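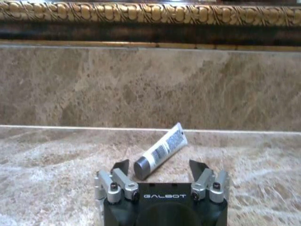
What speed limit should a mobile manipulator have when it works on a bathroom counter with a person in the room?

Set it by the slowest safe stop you have measured with the arm extended, then go lower for the first sessions. We cap the wrist at 25 centimeters a second whenever someone is inside the doorway, and the cap is in the controller, not in the operator's head.

Posted by mguthrie

Greer Urquhart and I are rewriting the house rules for home work at Clondska. The old ones were written for a lab bench and don't fit a room with a mirror and stone surfaces. Draft so far:

1. One person has the stop button and does nothing else.
2. Gripper opens fully before the approach, and the approach is made at half the cap.
3. No glass containers on the counter during a run.
4. Small items go back to a start spot between attempts.
5. Faucet off, counter dried, every time.

Comments welcome before Wednesday.

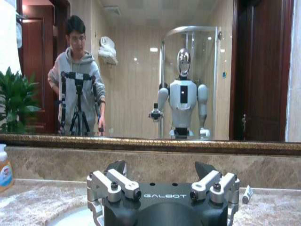 Rule 1 is the one I expect to argue about. In a small bathroom you can't fit three people, so the person with the stop button often ends up holding other gear. I'd like to keep the rule strict anyway and run fewer sessions.

Reply from plesby_nahom

Rule 1 is too strict for us. We did 196 attempts in July with two people and a wireless stop clipped to the operator's belt. If you can reach it with one hand in under a second, I don't see what a third person adds except another body in the way.

Reply from skyeb

Disagree with Nahom. A belt clip is fine until you have both hands on something. Write down who has it and what their hands are doing. I'd also add mirrors to the list. Our depth readings near a big mirror were bad enough that we now mark the mirror plane by hand as a keep-out zone before every run.

Reply from ruairi_m

+1 on the mirror zone. Also, mirrors pick up people. If you record, get consent from everyone in the room, including anyone who is only there to help. We missed this and had to throw out 67 clips.

Reply from plesby_nahom

Agree on consent. Still don't agree on the third person.

Reply from mguthrie

Adding the mirror zone as rule 6 and consent as rule 7. Rule 1 now says the stop holder keeps one hand free and on the button, and the session sheet names them. Nahom, does that work for two people?

Reply from plesby_nahom

It does if "on the button" can mean touching the clip. I'll try it this week and post the stop times.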